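FOR IMMEDIATE RELEASE

2019-10-20

Elel Opens Trirgate, a Planning Service for People About to Buy a Robot, to All Comers

Buyers can now try the chores in simulation before they sign the purchase order

FLULOTCOMBE – Elel, which has spent several years helping small firms spend money on automation, today announced a service that may help them spend less of it. Trirgate lets a buyer set up a two-armed robot in a simulated room, give it the jobs it is supposed to do, and look at the results before anyone has measured the freight elevator.

Most equipment budgets for a first robot are built from a brochure, a trade show visit and a number somebody remembered from a meeting. The number is usually the price of the robot. It seldom includes the grippers, the mounting, the floor work, the spare parts, the training, or the table that will have to be replaced when the arm can't reach the far side of it. Trirgate puts those lines on the same sheet as the robot, where they are harder to forget and a good deal harder to enjoy.

A standard Trirgate study covers one room and one robot. The customer sends a floor plan, a list of tasks and a rough idea of what gets picked up and put down in the course of a day. Elel builds the room, fills it with furniture and small objects, and runs the tasks in it. Customers are encouraged to send the awkward jobs. A box in the middle of a clear bench makes every robot look like a bargain.

What comes back is a report in plain words. It lists which tasks were completed, which were completed slowly, and which are better left to the person doing them now. A second section deals with reach and clearance, including walls, corners and low furniture. The last section is a two-year budget with purchase, lease and "wait until next year" worked out side by side. Elel does not sell robots and takes no commission from those who do, which has made it less popular at certain dinners.

The service was tested with Nikzad, a supplier of furnished rental apartments that wanted a robot to clear and reset small tables between guests. Nikzad had set aside money for two machines. After a study of 1,518 simulated runs, it has ordered one, along with several taller tables. The remaining funds have gone back into the general budget, where they were spent by the end of the week.

Trirgate makes no claim to predict everything. A simulated floor stays clean unless someone asks for crumbs, and simulated cables do not wander under wheels of their own accord. The report marks every result that depends on a guess, and Elel recommends that any task near the top of the shopping list be repeated on real equipment before the final payment. Most sellers will arrange a demonstration. Buyers who bring their own objects to it tend to learn more than buyers who accept the cube provided.

Pricing and availability

A single-room study costs $900. The extended study costs $3,120 and adds a second room layout, a comparison of two gripper types and a call with the customer's finance department, during which Elel will do most of the talking. Both prices include one round of changes. Further rounds are billed by the hour – the rate is printed on the first page of the agreement, in the same size type as everything else.

Orders open today. Customers planning next year's equipment budget should send floor plans by the end of October. Plans drawn on napkins will be accepted if the napkin has dimensions on it.

About Elel

Elel is based in Flulotcombe and advises small and midsize businesses on buying, leasing and occasionally not buying automated equipment. It also offers budget reviews for firms that have already bought a robot and would like to know what it is costing them.

Press contact

Elel Press Office, Flulotcombe. Sample reports are available on request. Requests for free robots should be sent elsewhere.
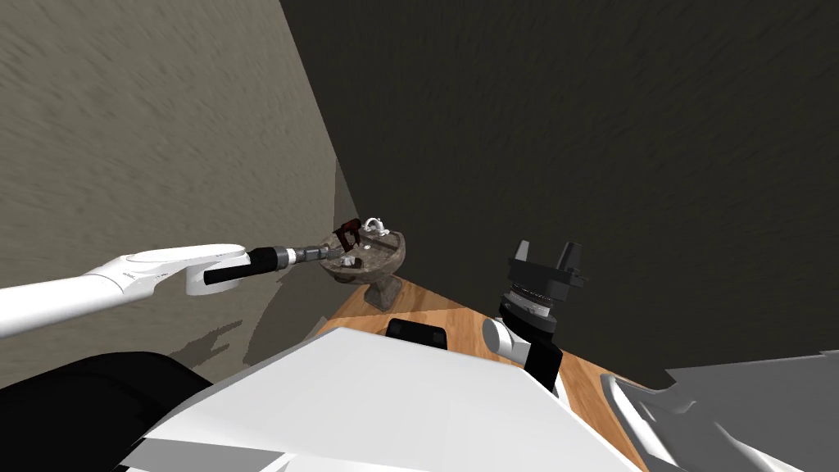

Tabletop work in a simulated room: one gripper at the rim of a small round table, the other pointing upward. Rendering: Elel/Trirgate.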